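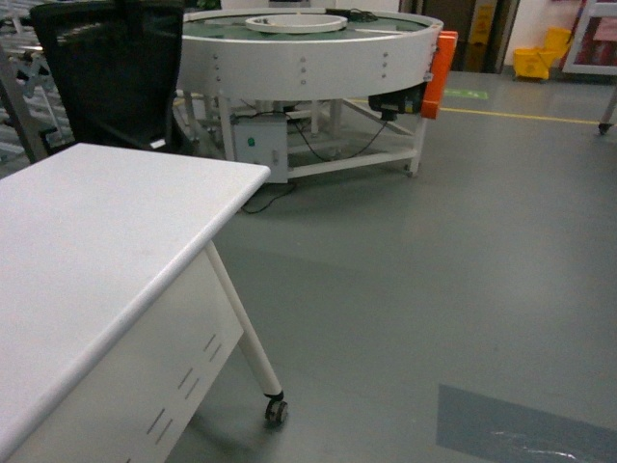 Rotary table replaced hand sorting, now our packers are unhappy. What did you change for the people?

Posted by Kyrylo Yatsenko in Small plant automation

Hello all. I am line lead in a small packing shop at Brerham, we do hardware kits for furniture. English is my second language, so please ask if something is not clear.

Since December we have a rotary table for feeding small parts. Before, two people sorted by hand from bins and talked the whole shift. Now one person sits near the table, watches it and fills the trays, and the other was moved to labelling. The output is good, 3,180 kits in the last full week, and nobody has lost hours. But the person at the table tells me the job is now lonely and tiring, although there is less work for the hands. She says her eyes are sore by 2 in the afternoon. The manager looks only at the number of kits.

I would like to know how other shops organised the day after such a change. Do you rotate people? How often? And who is allowed to clear a jam, the operator or only maintenance?

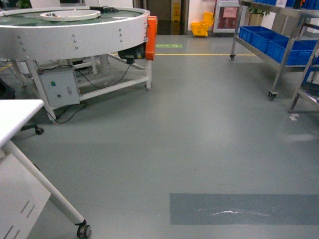

We keep the parts in bins on wheeled racks, so it is possible to move them closer or farther without much labour. The desk is also on castors. I can change the layout myself, but for new equipment I must ask.

Si-eun Ji

We had the same trouble at Jollside when our feeder came. My advice is to rotate every 60 minutes in the beginning, and write the rotation on the wall so it does not depend on who is friendly with the supervisor. Watching is harder than it looks. After some weeks our people asked for longer turns by themselves, but it was their choice.

About jams: we trained all 7 operators to stop the table, isolate the power and take out a stuck part. Anything under the cover or on the motor is for maintenance. This made a big difference in the mood. Before, people waited with folded arms for the mechanic and felt stupid.

Also ask her which way she wants to face. Ours was sitting with her back to everybody, and we turned the desk. It cost nothing. For the eyes, check the glare from the ceiling lights, and please tell her to have a proper eye test.

flisport_nights

Rotate. Every job is boring, machine or no machine.

Kyrylo Yatsenko

Thank you, Si-eun. I tried the 60 minutes with three people and will continue to the end of the month. Turning the desk I did this morning. For the jam training I have to speak with Jakubowski, who installed the table, because I do not know what the warranty permits. I will write again when I have their reply.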